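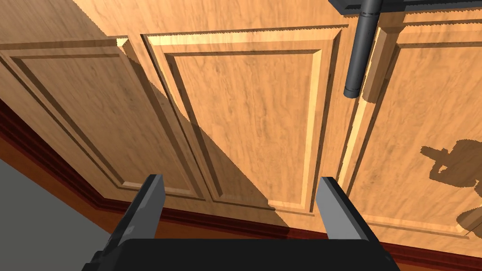 I finally made it to the open day at the Wulent cabinet works in Ombridge, and I'm so glad I went! A friend had been telling me about it for years, but it always landed on a weekend when I was out of town. I'm about to redo my kitchen, so I went in with one question, which was what to do about doors. I came home set on raised panels, three of them side by side in a light orange-tan wood with that fine, streaky grain, and a thin strip of dark red trim down low. My sister thinks the red is too much. She's wrong.

The tour starts in the lumber shed, and the smell alone was worth the drive. Our guide was Stanisława Michalski, who runs the finishing room and talks fast (I missed half of what she said about glue). They turned out 1,556 doors last year, she told us, and every one gets sanded by hand at the end. She let us try it on a scrap piece. I went against the grain right away and she took the block out of my hand, very politely.

The panel cutter was louder than I expected — bring earplugs, the foam ones they hand out are useless. After that came the drying room, which can hold up to 1,000 parts on its racks, and then a long stop at the hinge bench. I could have skipped the hinges, but a couple from Desmet asked question after question and seemed to be having the time of their lives.

Lunch was in the yard. The pierogi stand ran out before I got there, so I had a cheese sandwich and a really good plum cake. Parking is free if you use the Jiltley lot across the road, and the shuttle comes every 20 minutes, though mine was late.

There's a seconds sale in the back building too. I found two drawer fronts with a tiny dent in one and carried them around all afternoon like a baby. They do the whole thing again in September, and I'm going back with my measurements.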